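Road Closure Wardens and Resident Liaison Helpers Wanted, Jadside Road Works

The second stage of the Jadside Road resurfacing begins in December, and we are looking for friendly, patient people to help our neighbors get through it. Paid seasonal positions, part time, with no experience needed. Please read all the way down before you apply, as the shifts are a little unusual this time!
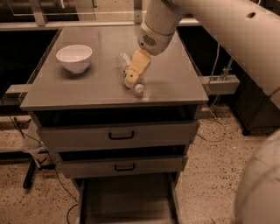
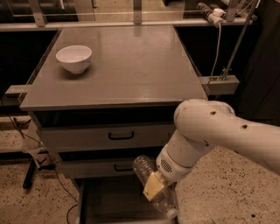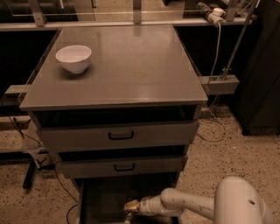

What is going on with the road

If you live on the east side of town you will know most of this already, so do bear with me. The first stage took the old surface off between the feed store and the Wudberg turnoff, and the new pavement there is down and open in both directions (the striping still has to be finished, and the shoulder by the mailboxes needs a second go). Stage two picks up at the Wudberg turnoff and carries on to the creek bridge, a stretch of 1320 yards, and that part will be closed to through traffic while the drainage is replaced underneath. The detour goes by way of Ghumman Lane, which was never meant to carry that many cars, and almost 400 households will find their usual way to work or school has changed.

Trenex is the contractor for the digging and paving, and they have their own flaggers for the work zone itself. You would not be working with heavy equipment or directing traffic around it. Your job would be on our side of things, with the people who live along the closure and the people trying to get to them.

Warden positions

Wardens stand at the closure points and talk to drivers. Most people who pull up will have missed the detour sign, or they will have a delivery for somebody inside the closure, or their phone has told them the road is open. You will have a list of addresses and a radio, and you will wave residents through on the open lane when the crew says it is clear. We ask for kindness above everything else. Folks can be short with you at seven in the morning, and a calm voice goes a very long way.

Shifts run from 6:30 to 10:30 in the morning and from 2:30 to 6:30 in the afternoon. You may take one or both. There are 14 warden places to fill. You will be on your feet outdoors for most of the shift, in whatever the weather is doing, and we provide a vest, a hard hat and a rain jacket. Please bring your own boots.

Liaison helper positions

Helpers go door to door with the weekly notice, answer the phone line, and keep track of anybody who needs special arrangements, such as a home health visit, a moving truck, or a driveway that absolutely has to be open on a certain morning. Donal Hennessy did this through all of stage one and is staying on to show new people the ropes, and I can't tell you how glad we are to have him. Helpers work 12 to 20 hours a week, mostly daytime, with an evening now and then.

It helps if you already know the area, and it helps a great deal if you speak a second language. A driver's license is required for helpers but not for wardens.

Pay and practical matters

Both positions pay by the hour and checks go out every second week. The rate is on the application form, along with the mileage allowance for helpers who use their own cars. Training is one paid day and covers radio use, reading the closure map, and what to do when an ambulance or fire truck needs to get through. You must be 18 or older and able to commit until the creek bridge end reopens. Retired people, students with free mornings, and parents looking for something that fits around school pickup are all very welcome. We had a lovely mix last time.

How to apply

Pick up a form at the front desk of the Jadside project office, or call and we will gladly mail you one. Tell us which position you would like and which shifts you can do, and add a few lines about yourself. It doesn't need to be a fancy resume! Short conversations with applicants are held every Thursday afternoon, and you are welcome to bring your questions about the road as well, even if you decide the job is not for you.

Questions about warden shifts go to Mizanur Dewan. For the liaison positions, or if you need the form in large print, please ask for me.

Xiomara Tillman
Resident Liaison, Jadside Road Works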